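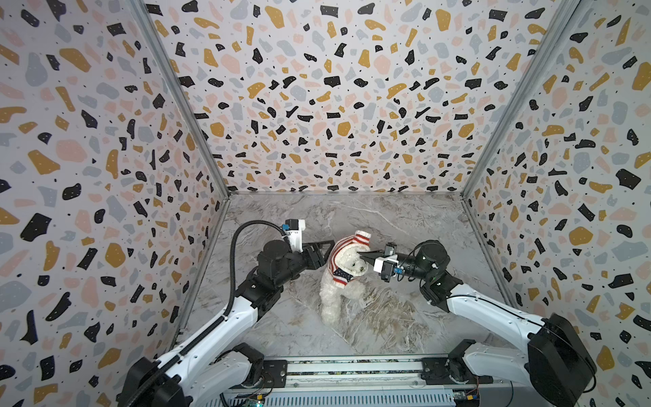
Latrice Kincaid wants $58 for a teddy bear, and she would like me to believe it's the sweater I'm paying for.

I've been through a lot of patriotic bears this summer. They come out ahead of the Fourth, sit beside the paper plates, and go on clearance before the corn is finished. Most have a flag printed on a T-shirt so thin you can see the stuffing strain. So a knitted one, with red and white stripes and small white stars on a blue panel across the chest, at least gets a second look.

Kincaid sells hers through Trodwood, a two-room shop that also does blankets. "People keep them out all year," she told me. Do they? I asked Duarte Nogueira, who has bought three for his grandchildren. Two are in a closet. The third goes everywhere by one foot.

My own doubts are about the fur. Shaggy white plush looks wonderful on a shelf and less wonderful after a car ride and a peach. Trodwood's tag says surface wash only, a phrase I have never seen a four-year-old respect. Albertina Mota, who has mended toys for years, was blunter. "White is for people without jam," she said. She does like a knit sweater, though, as a pulled stitch can be worked back in and a cracked print can't.

I'd pay half. Kincaid says the price holds until October, when the snowflake sweaters arrive, and those cost more.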